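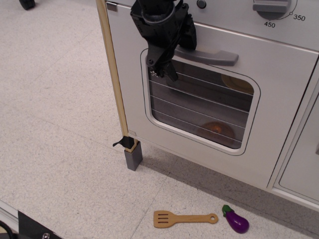
A list member wrote on Wednesday, October 5, 2022, to the Plumetness play kitchen list:

> We're getting a toy kitchen for our daughter's room and I keep going back and forth on the oven. Do kids really use it, or does it turn into a cupboard for lost socks? The ones I like have a big door with a window and a dial that turns. The cheaper ones only have an oven drawn on the front. Also wondering what to put inside. We have a bag of play food but no dishes yet, and I don't want to buy a whole pile of stuff up front.

Oh, get the one with the real door! I'm so happy somebody asked, I could talk about play ovens all day.

Ours is white and gray with light wood trim, and the oven gets more use than everything else on the kitchen put together. There's something wonderful about a door a small kid can pull open by a proper handle. Mine will "bake" the same plate over and over before lunch, checking through the window every few seconds (he can't leave it alone, the poor cake never has a chance).

The window has rack lines on it like a big oven, so even with the door shut you get the feeling that something's in there cooking. I'd look for that if you're choosing between two models. And do look for printed numbers around the dial. Ours has 350 and 450 on it, and those two numbers have turned into a whole language at our house. Cookies are 350. Pizza is 450. Soup is also 450, and I've stopped arguing.
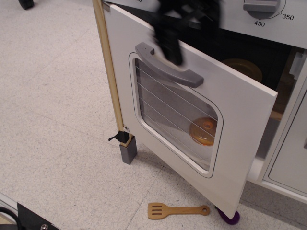

As for what goes inside, start small. I bought a giant set in February from a seller over in Hagedorn, and most of it has been sitting in a bin under the bed ever since. The things that get played with are the plain ones: a plate, a lid, a couple of cups. I'd hold off on the rest until you see what she reaches for. If she's like mine, she'll be putting blocks and toy cars in there anyway.

Brightly colored dishes are great, by the way. The inside of our oven is pretty dark up top, and a yellow plate is easy to spot in there. See-through pieces are fun too – we have an orange lid that looks so pretty when the light comes through it.
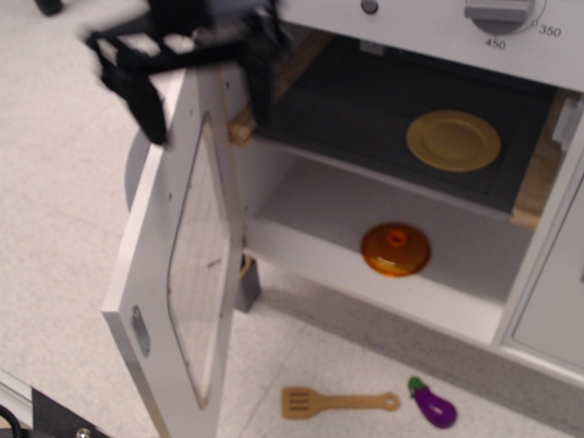
*Yellow plate upstairs, orange lid downstairs.*

Two more things before I let you go:

- Leave floor space for the door. I pushed our kitchen up close to the bookcase at first and had to drag it all back out the same evening.
- Check the handle screws now and then. I do ours when I vacuum.

On the socks: yes, we've found a few in the oven. They were at 350.

Does anybody have a good felt pie pattern? I tried to make one up and the crust came out like a hat. I'd love to see what other people are baking, too, so send pictures if you have them!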